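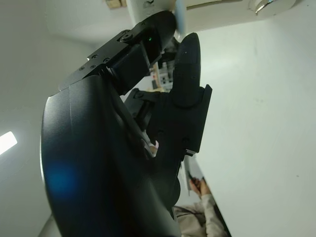 According to our branch secretary in Trosa, the canvassing app we used last spring was quicker to set up, and she would want that said before anyone spends money on another one. It was quicker, I'll give her that. It also lost a whole evening of doorstep notes, so I went into this review of the Wuvitov campaign kit ready to be pleased.

The kit comes as one box: a folding street stall, a banner sleeve, 30 clipboards and a year's use of the canvassing software. We paid £179, and the price was the same for every branch in the Lenar district.

## The stall

I liked it very much. It goes up in a few minutes, even with two people chatting the whole time (and we did chat), and it stood firm outside the library on a blowy morning in March. The legs lock with a good solid click. My one grumble is the banner sleeve, which is a shade too narrow for the banners most of us already have, so you may find yourself with a needle and thread the night before.

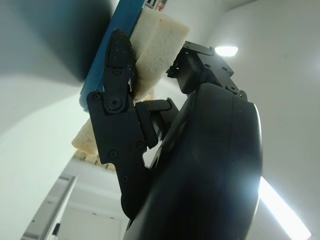 The clipboards are better than they need to be, with a cover that folds over the sheet when it rains. We took them round Wike for a whole weekend and the petition forms came home perfectly readable.

## The software

You load your street list, it splits it into walks, and each walk goes to a phone. Ours had 200 doors on it and the walks made sense, apart from one that sent people back and forth across the bypass.
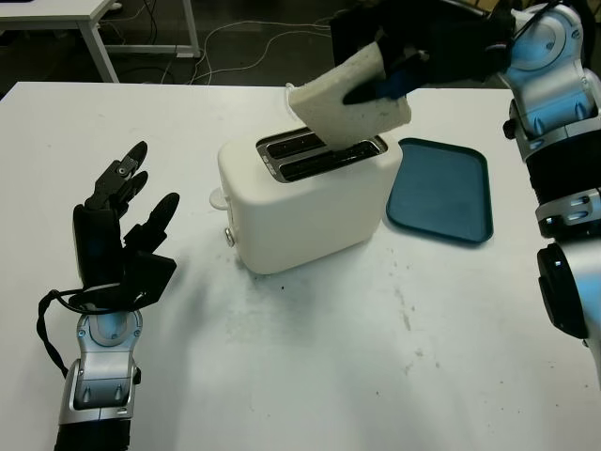 Notes save as you type, even without a signal, and that alone won me over! Turning the results into something you can print for a branch meeting is much fussier. I had to ring the helpline twice, and both times they were kind and patient, though the hold music is dreadful.

I'd give it four out of five and buy it again – but do try the sleeve on your banner first.
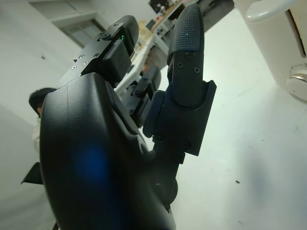 **Lenar District Campaigns Team**

Branches wanting to borrow our kit before buying can have it for up to 2 weeks outside election time. Please bring back all the clipboards.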